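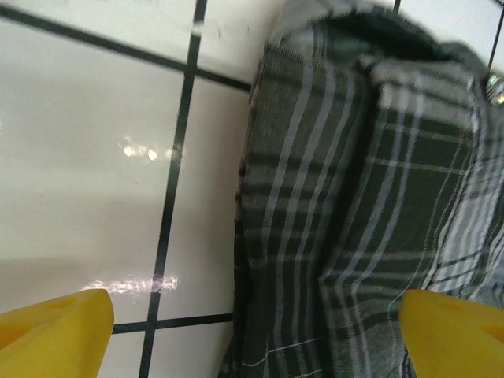 Most households own a checked shirt that has stopped being a shirt. The collar has gone soft, a button is missing near the bottom, and it lives at the end of the rail because throwing it out seems wasteful and wearing it out of the house seems optimistic. After a few years it drops off the hanger and ends up in a heap with the tea towels, the old flannelette sheets and whatever else is waiting for someone to make a decision.

Textile people call this the grey pile, and the name has nothing to do with colour. It means cloth that is too worn to give away and too good to bin. The Rumura mending room, which opens two evenings a month behind a former shoe shop, weighed everything its members brought in from their grey piles last winter. The total came to 271 kilograms. More than half of it was cotton, and a large part of that was checked or striped.

Checks are common in the pile for a simple reason: they hide wear. A plain white shirt shows a yellowed cuff or a tea stain straight away, while a grey and charcoal plaid will carry the same stain for years before anyone minds. By the time it is retired, the fabric at the elbows and across the shoulders may be thin enough to see daylight through. The back panel is usually still sound. So is the lower half of each front, which spends its life tucked in or hanging free and takes very little rubbing.

Sorting begins with a flat surface and good light. A kitchen floor is fine if it has been swept, and tiles are better than carpet, as lint and threads wipe straight off them. The cloth is spread out once on each side, then held up to a window. Anything that tears when pulled gently between two thumbs goes to rags. Anything that resists gets cut up for patches or kept whole for another use.

The grain matters more with plaid than with plain cloth. The lines of the check show exactly where the warp and weft run, and a patch cut along them will lie flat. A patch cut across them will stretch on the diagonal and pucker after the first wash. Beginners at Rumura are given checked cotton to practise on, as a crooked cut is obvious at once and there is no arguing with it.
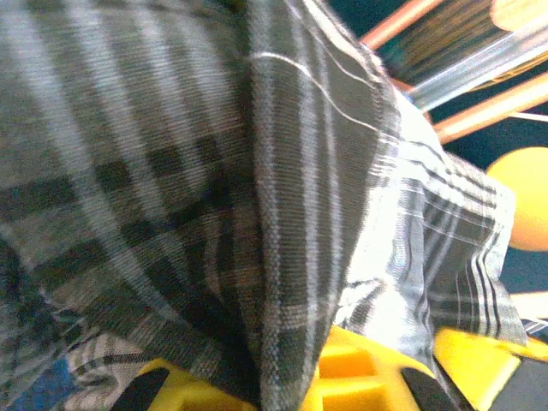 Leave the hems alone, was the advice from Maureen, who wrote in after our piece on linen cupboards in June. She had unpicked the hems of 17 old shirts to gain a couple of centimetres of cloth from each, and found that the fold had worn through on nearly all of them. These days she cuts above the stitching and keeps the hem strips for tying up tomatoes.

Her experience matches what the commercial recyclers report. Skelen, a small firm that turns used cotton into wiping cloths for workshops, removes hems, plackets and collars before anything else. The double thickness blunts the cutting blades and the seams leave lint on machinery. What remains is sold by the bag, sorted by weight of cloth. Brushed cotton brings the best price as it soaks up oil quickly.

At the other end of the trade is Hyvönen, a two-room workshop that makes quilts entirely from second-hand shirting. A single-bed quilt takes the backs and fronts of 16 adult shirts, and the workshop will make one from a customer's own if they are clean and more or less the same weight. The waiting list runs to eight months. Most orders come from families clearing a house.

Betstead takes a middle path. It sells plain cotton bags in three sizes and asks customers to fill them with worn clothing, which it collects by the street. The idea is that people sort at home, a bag at a time, and don't face the whole cupboard at once. Bags that arrive damp are sent back, so anything fresh off the clothesline should be given another day.

For those who would sooner do the job themselves, the list of uses is short and well proven. Squares the size of a dinner plate make good dusters and need no hemming if they are cut with pinking shears. Larger pieces can line a drawer or wrap a saucepan when moving house. Sleeves, sewn shut at the cuff and filled with rice or dry sand, make a draught stopper for a door. Buttons should come off first and go in a jar.

Two things are worth avoiding. Don't cut a garment while it is creased, as the check will look straight on the table and crooked once pressed. And wash everything before it goes into storage, even pieces that seem clean. Moths have little interest in clean cotton, but they will go for a dirty collar, and from there they find the jumpers on the next shelf.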